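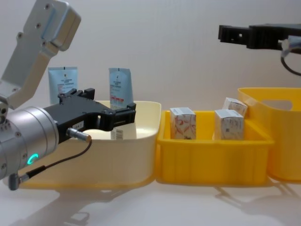 Thalassaemia trait screening to be offered at Astley athletics clubs

Athletes registered with clubs in the Astley district will be offered a blood test for beta thalassaemia trait from this autumn, under a scheme run by the Sleiman Clinic and the district athletics league. The scheme was announced on 5 September 2026 and follows a pilot which closed in June.

Beta thalassaemia trait is an inherited condition in which a person carries one altered copy of the gene for beta globin, part of the haemoglobin molecule. Carriers usually have small red cells and may have mild anaemia. Most have no symptoms and many do not know they carry it. It is more common in people with family origins in the Mediterranean, the Middle East, South Asia and South-East Asia.

The trait matters in sport chiefly through misdiagnosis. A routine blood count in a carrier can look much like iron deficiency, and endurance athletes are often told to take iron on the strength of a low cell volume alone. A carrier with normal iron stores gains nothing from the tablets, and long courses can cause stomach upset and, in some cases, raised iron levels.

"We had runners on their third course of iron with a perfectly normal ferritin," said Dr Suha Zein, a haematologist at the clinic. "The cell volume was never going to move. What they needed was a haemoglobin analysis, and it had not been requested."

The pilot invited 1,000 adult club members to give a single blood sample. Each sample was used for a full blood count, a ferritin measurement and, where the mean cell volume fell below the laboratory's lower limit, measurement of haemoglobin A2. A raised haemoglobin A2 is the usual laboratory marker of beta thalassaemia trait. Of those tested, 20 were reported as carriers. The clinic has not yet published a breakdown by age or event.

The full scheme is open to all 3,031 adults on the league's register. Testing is voluntary and free of charge. Results go to the athlete and, with written consent, to the athlete's GP. They are not passed to coaches, clubs or selectors, and a positive result has no bearing on eligibility to compete.

Lama Daher, who coordinates the league's medical programme, said that the privacy terms were changed after the pilot. The first consent form allowed a club's medical officer to see results by default. Under the revised form that access has been removed, and samples are labelled with a code held only by the clinic.

Carriers will be offered an appointment with a genetic counsellor. If both parents carry the trait, each pregnancy has a one in four chance of producing a child with thalassaemia major or a related serious form, which may require regular transfusions. Partners of carriers can be tested through the same scheme whether or not they belong to a club.

Middle-distance runner Maya Shboul took part in the pilot and was found to be a carrier. She had taken iron on and off since school. "My count is the same as it was then," she said. "I have stopped the tablets and I train as before. My brother has since been tested as well."

The scheme does not cover alpha thalassaemia trait, which can also give small red cells but generally leaves haemoglobin A2 normal or low and needs DNA testing to confirm. Athletes with a low cell volume, normal ferritin and normal haemoglobin A2 will be referred back to their GP with a note to that effect. Anyone whose ferritin is low will be advised to have that treated first and the haemoglobin A2 repeated, as iron deficiency can lower the reading and hide the trait.

Appointments are limited to 100 a week. Bookings are made through club secretaries or directly with the clinic. Athletes under 18 are not included at present.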